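Lurkstead hand-held demonstration gripper

Teaching a robot arm to move a box used to mean writing down what you wanted and then finding out what you had written. With the Lurkstead you pick up the gripper and do the job yourself. The camera above the jaws takes it all in, including the part where you change your mind.

Mundidska builds the Lurkstead for people recording tasks by hand at an ordinary table. It has the same jaws as our arm-mounted version, so what fits between them in your hand will fit between them on the robot. Squeeze the trigger to close and let go to open. We have met engineers who asked for the manual. 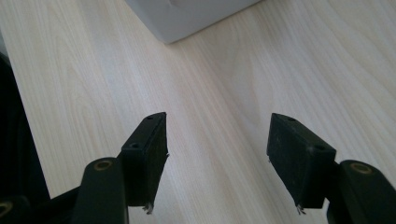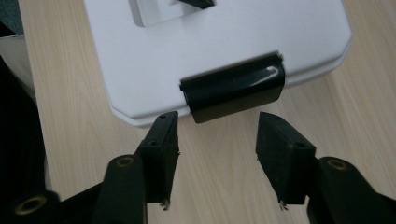
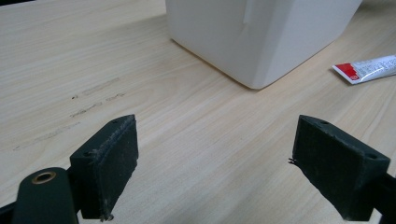

Jaws open over a wooden tabletop, with a white object ahead of them in all three views.

What you get

Gripper with trigger handle and wrist strap
Camera mount, fixed above the jaws
Spare finger pads, one pair
Hex key, which you will lose
Carry case

Details

Weight without camera: 175 g more than the old Hamberg model, most of it in the handle
Jaw opening: 71 mm
Pad height: 28 mm
Joints: brass-coloured bushings at the arm ends
Finger pads: screwed on, replaceable

Pads are wearing parts. The facing frays at the edges with use and will shed the odd thread. Trim these with scissors if they bother you, and fit new pads when the facing starts to lift. Pads come in packs of 10 pairs.

Using it with remote control

The Lurkstead also works as the leader for a Mühlbauer bench arm. Your trigger drives the arm's jaws while you stand at a polite distance. You will need the cable set, sold separately, and somewhere to put your other hand. Recordings made either way are saved in the same format.

Take it slowly at first. The robot will copy a hesitation as faithfully as a good grip, and it has no idea which one you meant.

Orders placed from June onwards include the newer wrist strap. The old strap still fits and is still itchy.

Page updated Tue 12 August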